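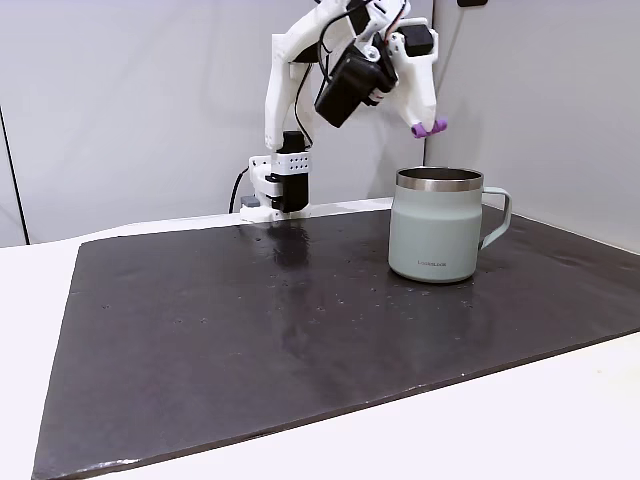

Abundio Olvera wrote back on the first draft of this card that the zero offsets ought to be stored with each batch, and that a batch without them should be left out of the release. Both changes are in this version.

Drendon cell 2: set-up and data card

Status: current as of 2022-06-17
Maintained by: Plirkis bench group

This website uses cookies to improve your experience. Accept all | Manage settings

Contents

The set holds 3,636 episodes recorded on one small printed arm working over a dark mat. Of these, 3,191 passed the offset check and 2,311 carry wrist camera video as well as joint logs. Task: approach a mug, grip at the rim or handle, lift, put back. Each episode has up to 400 time steps.

Arm

White printed links, black servos, three-wire leads. The fingertip is a soft purple sleeve. Change it when the surface goes shiny and note the change in tips.csv. The link screws bite into plastic, so tighten by hand and stop when the head seats. A stripped hole means a new link — do not pack it with glue.

Zeroing

1. Power off. Fold the arm to the rest pose.
2. Power on with torque disabled and read all joints.
3. Write the readings to offsets.json in the batch folder.
4. Enable torque one joint at a time, starting at the base.
5. Lower the open gripper over the mug and stop short of the rim. If the tip is to one side, repeat from step 2.

Camera and cable

The camera module is fixed to the side of the end section. Its long cable comes down from overhead and must keep enough slack to clear the middle servo at full reach. Run the Rultora sweep after any re-routing and watch the loop near the elbow. 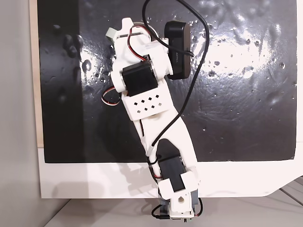
Known faults

Batches 7 to 9 have a slow drift in the base joint, traced to a loose horn screw. Offsets were rewritten, the episodes were not re-recorded.

Glare from the mat upsets the Ponce mask tool. Masks are given as produced, with no hand correction.

Servo temperature is missing from all batches before June.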